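Bench notebook, July, power delivery on the Drostalo board

Started 9:40. Continuing from the page where Tarun wrote the load table. I have changed the bulk capacitors on the second board as we agreed, and the first board stays original for comparison.

Setup is the same as before: Tralard electronic load on the core rail, short thick wires, probe with the spring ground directly on the output capacitor. Please do not use the long ground clip for this. I made this mistake in the morning and lost one hour looking at ringing that was only my own clip.

Original board first. The controller starts clean and all phases share the current well until the load step. At the step, phase 2 takes more than its part and comes back slowly. I repeated it with the fan off and with the fan on, same shape. The ripple in steady state is fine and I have no complaint there.

Changed board. The dip at the step is 100 mV smaller, so the capacitors help, but phase 2 is still slow. This tells me that the problem is in the current sense and not in the output filter. Harsh said this last month and I did not believe him. Sorry Harsh.

I checked the sense resistor network with the board cold. One resistor should be 200 ohm, I measure 206. It is inside what Rergate allows for this part, so I leave it, but the value on the neighboring phase is closer to nominal. I will swap the two and see if the slow behavior moves with the resistor.

Firmware: Mamta sent a new build with the changed load line. Not flashed yet — I want the resistor answer first, otherwise we change two things together and learn nothing.

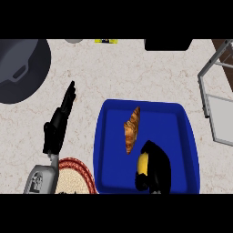

For the full system run I need a graphics load that repeats the same every time. The game benchmark from Narendra is not good for this, the power jumps with every loading screen. A fixed synthetic load is better, and it is my choice for the long run, and I will log the core rail and the 12 V input together while it renders.

Heat sink note: the pad over the power stages was pressed unevenly, thin at the side of the connector. New pad from Đorđević is in the drawer, not fitted. Tanabe-san asks to keep the old one, do not throw it away.

To do after lunch:
- swap sense resistors, phase 2 and its neighbor
- repeat load step, same scope settings (saved in slot 2)
- flash Mamta's build only after this
- ask Tarun where is the second current probe

14:20 — resistors swapped. The slow phase did not move. So it is not the resistor. Next suspect is the layout of the sense traces, they pass quite near the inductor on this side.

0 comments · 2 shares

This site uses cookies to keep you logged in. Accept | Settings

Contact | Notebook index | Back to top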